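**Gallery: Clodomach Kitchen Pack, tabletop tasks**

*Posted Sunday, October 13, 2024, by Tia Haslam*

Clodomach is a pack of simulated kitchen tasks for two-armed robots with five-fingered hands. It is made by Pammont and sold as a download. We bought a license in January for the lab course that Ewurabena Acheampong teaches, and it has been in use since then on the shared workstations. This gallery page goes with the longer review on the Nikico site. The review has the test tables. Here I'm sticking to how the pack looks and what it is like to work with.

The license costs $800 for a teaching group and covers everyone enrolled in the course. There is no yearly fee. Updates are included for the version you bought, and moving up to the next version is a separate purchase. We have had two small updates so far, both of them fixes for the installer.

The download includes 2,051 recorded episodes. The product page advertises 2,000, so you get a little more than promised. The extras are mostly pick-and-place and are sorted into the same folders as everything else. Each episode comes with joint positions for both arms, finger positions, and the rendered video. Object poses are stored in a separate file, and the column names in that file are not the same as the ones in the manual. Ewurabena made a one-page sheet that matches them up, and the students use that.

The tabletop group is where most people will start. Food goes from a surface into a pan, or from one surface to another. The objects are ordinary kitchen things, and you can swap the table finish, the cutting board, and the food from a settings file without touching the task itself. The arms can be shown or hidden past the wrist. We leave them showing. 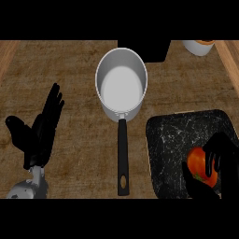 **Tomato and saucepan.** Hand shapes are the part of Clodomach I'd pay for again. Each finger is driven separately, and the pack includes 10 preset grasps you can call by name. You can also write your own, and the format is a short text file with one line per joint. The tomato on the marbled black board is a fair test of those presets, with the fingers curled over the top of something round and glossy while the other hand stays open over bare wood. Black fingers on a black board are hard to pick out, so for class we switch to one of the lighter boards. The saucepan can be turned so the handle points any way you like. With it pointing toward the near edge there is a long black handle between the two hands, and a planner that only looks at the round body of the pan will run an arm into it.

**Lighting and surfaces.** There are a few lighting presets and they are all fairly soft. Metal looks decent, wood looks decent, and glass does not. If your project depends on glassware, try the demo before you spend anything. The weathered tabletop is the one our students pick most often. It has enough dark and light patches to confuse a simple color threshold, and we want them to run into that early.

**Camera.** The default view looks down at the table from the robot's side. You can move it, tilt it, or add a second one. Adding a second camera cuts the speed by close to half on our machines. Objects at the far side of the table can end up only partly in view with the default settings, and your code has to cope with a cup that shows just its lower part. You can raise the tilt to get more of the back of the table. Doing that costs you some of the area close to the robot.

**Speed.** On the newer workstations we get around 10 resets a minute with one camera and full rendering. The older ones manage less, and we run them with the shadows off. Nothing crashed during a lab session, though one overnight run filled a disk because video recording is on by default. Turn it off in the settings file if you only need the joint data.

**Contact.** Soft food is treated as solid. A tomato will not dent or split however hard the hand closes, so you can't use the pack to study grip force on produce. Pammont says so in the manual, on the page about materials. Slipping is handled well enough for teaching. A loose grasp drops the object and a better one keeps it, and students can see the difference in the numbers as well as on the screen.

**Support.** I wrote to Pammont twice. The first question, about installing on a machine with no internet connection, got a useful reply the next day. The second, about the column names, took two weeks and the reply said the manual would be corrected. As of this page it hasn't been.

Our settings files and Ewurabena's column sheet are linked from the review. Both work with the current version of the pack. If you are on the older one, rename the hands section from "end" to "hand" before loading, or the fingers will stay in their starting position.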